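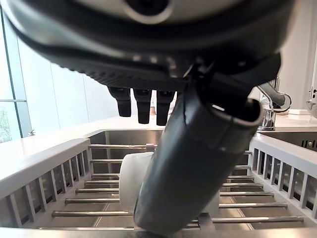
Grethe Frandsen holds that a dish left on the rack has been washed but has not been done, and that the difference is the whole of housekeeping. Most writers on the over-sink dish rack take a softer line, allowing that a cup may spend a night on the rods without disgrace. The quarrel is older than the rack and shows no sign of being settled by it.

An over-sink dish rack is a frame or row of parallel rods laid across the basin of a kitchen sink, on which washed crockery is left to drain. It differs from the counter-top drainer chiefly in where the water goes, which in this case is straight down the plughole, and in the case of the counter-top drainer is under the toaster.

Construction

The usual pattern has metal rods held between two side rails, which rest on the rims of the basin or on the worktop to either side. The rods may be fixed or may roll up with the rails into a bundle for keeping in a drawer. Rails are made of silicone, plastic or metal. Silicone grips best and is the hardest to get clean between the slots, where a pale sludge known in some households as "the jam" tends to collect.

The spacing of the rods is the point on which racks succeed or fail. Too close, and water sits along the tops of them. Too wide, and teaspoons go through. The maker Furitz sold a rack in the 1980s with gaps generous enough to admit an egg cup, and supplied with it a small net, priced separately. A later model closed the gaps and kept the net.

Fit

Racks are sold by length, and sinks are not. A rack of 400 millimetres will span many single basins and fall politely into the rest. Buyers are advised to measure the opening from front to back, including the lip, and then to measure it again with the tap in mind. On a double sink the rack is normally laid over one basin, leaving the other for washing. In practice the second basin soon fills with things that are "soaking", a condition with no agreed upper limit.

Use

Plates are stood or laid at one end, cups and small containers at the other, with cutlery in a tub if there is one. Cups give rise to two schools. The inverted school sets them rim down, so that they drain quickly and trap a little steam inside. The upright school sets them rim up, so that they do not drain at all but are ready for tea. Nanna Bundgaard's household manual, Wet Things, recommends tilting the cup against its neighbour for 50 minutes, and admits in a footnote that her own are dried with a cloth.

Translucent plastic cups are a case apart. They are light enough to be knocked off the rods by a passing sleeve, and they hold on to droplets long after china has given them up. Bundgaard deals with them under "Persistent Offenders", between lunch boxes and the lids of lunch boxes.

Putting away

Emptying the rack is generally treated as a separate job from filling it, and often as somebody else's. The sensible order is to take the cups first, one at a time and held round the body with the open end where it can be looked into, then the plates, then whatever was underneath the plates. Cupboards should be opened beforehand. An oven door left partly down should be dealt with before anyone sets off across the kitchen carrying china – shins find it first.

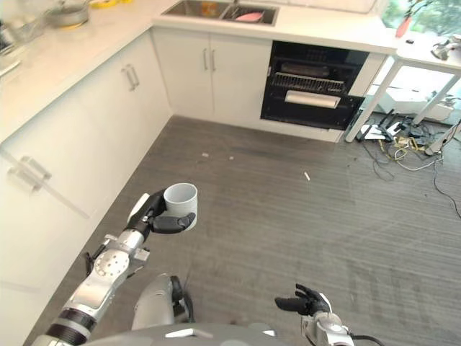
The Bamville survey

The only study of any size was made at Bamville by Victor Chege and Signe Thoroddsen, who asked 900 households when they had last seen their rack empty. The commonest answer was "when we bought it". Four respondents said they emptied theirs after every meal, and were visited. Thoroddsen's notes on the visits have not been published, though Chege has described them as "brief".

The survey was criticised by Demetrio Villanueva on the grounds that it took no account of dishwasher owners, many of whom keep a rack for the things that will not go in the machine and then use it for everything else. A reply was promised for the following March and is still awaited.

Care

Rods are wiped down with warm water and a little washing-up liquid. Limescale yields to vinegar, left on for as long as the smell can be borne. Rails with slots need an old toothbrush, which ought to be labelled. A rack that rolls up should be dry before it is rolled, a rule printed on the box of every Nurnum rack in letters slightly smaller than the recycling advice.

See also

Draining board
Plate rack
Tea towel
Soaking (domestic)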